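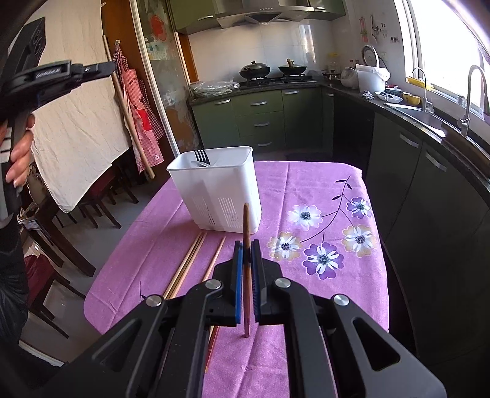
A hand-held gripper closed on a single chopstick, with a second gripper to the left.

Search this site Go
Home News Projects People Contact

Teaching by hand at Bilgate

The Linerar project at Bilgate has spent the spring collecting demonstrations of small household jobs. The person in charge of the sessions agreed to talk to us one morning in April, between two recordings, and asked to go without a name.

We began with chopsticks. "They're thin and they roll," the session lead said. "With a cup you can be a bit off and still pick it up. With a chopstick you come in at the wrong angle and it turns in the fingers."

The project started with remote control. Someone sat at a desk with a pair of handles and drove an arm in the next room. "It works, but it's slow. You can't feel what you've got hold of, so you look for a long time before you close. I did 7 good runs in my first afternoon and I was pleased with that."

Now most of the recording is done with grippers held in the hand, and the team goes to ordinary kitchens and dining tables. The count stood at 2071 runs when we spoke, of which 978 were with cutlery or chopsticks. Runs where the item is dropped are kept and marked as such.

Is it hard to learn? "Most people need two sessions. They rush at first. I tell them to move as if someone were copying them down, and to stop flicking the wrist."

The remote handles haven't gone. Skisus, the partner firm, still uses them to correct the arm when it gets stuck part way through a job. "You wouldn't do a whole table that way," the session lead said. "For one bad grasp it's fine."

Next on the list is drawers.

Last updated: April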